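November
Bonifacio Aguirre

Section 4. Sorting the small stuff into the tray

Do this after section 3 (emptying the drawer). If the drawer isn't empty yet go back, it goes faster in one go.

What you need: one shallow tray, low walls. Something to line it. A plain light sheet. Pen. A jar or bag for rejects. The Jancombe drawer organizer is fine too but the pockets are deep and hair ties vanish in the corners.

4.1 Spread the sheet on the bed, pull it flat. Light color, no pattern. Small dark things show up right away and nothing rolls off like it does on a table.

4.2 Line the tray. Any printed mat or piece of wrapping paper, cut to the floor of the tray. Don't glue it, you will want to lift it out and shake it.

NOTE: mark the tray on one wall with the pen. Short mark, one word or less. Two trays in the same house WILL get swapped.

4.3 Tip the small stuff out on the sheet, a handful at a time. Not the whole bag. I had a Tevex hardware bag that said 200 pieces on it and dumped the lot, took all evening to get it back under control.

4.4 Pull out anything sharp first. Pins, blades, open safety pins, broken earring hooks. Straight into the jar, lid on.

CAUTION: kids and pets out of the room for 4.4. Beads and charms are swallowing size. Check the floor after, and under the pillow.

4.5 Fasteners go in the tray first. Bag clips, cable ties, hair ties. Stand the clips up if they will stand, they take less room. A cable tie can be looped over a clip so it doesnt wander. Hair ties lie flat in front.

4.6 Cords and beaded strings next. Do not pull. Lay the tangle down, find one end, work it back through the loops. If a keychain is caught in it, free the keychain first and then do the cord. Coil it loose when your done.

NOTE: old elastic snaps. If it feels crunchy throw it out.

4.7 Keychains and charms. Wipe with a dry cloth. Charms go in last, they are the smallest and they slide under everything else. 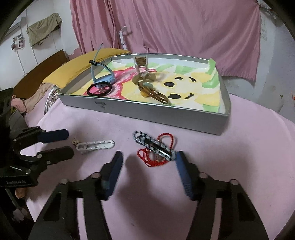

4.8 Odd metal bits. Perforated strips, plates with holes, brackets off something. If you know what it came from, tape it to that thing. If you don't, keep it till spring then out. The Clerkov shelf kit has a strip that looks just like three other kits' strips, so check the hole spacing before you toss one.

4.9 Look over the sheet one more time. Run your palm across it, you'll feel beads you can't see. Lift the sheet by the corners and let whats left roll to the middle.

4.10 Tray back in the drawer, marked wall facing you. Should slide without scraping. If it scrapes, something is standing too tall, usually a clip. Lay it down.

If the drawer is a Kaneko one with the soft stop, push all the way till it catches. Half shut it creeps back open and the tray slides.

Refill: only when the tray is less than half full. Otherwise go to section 5, second tray.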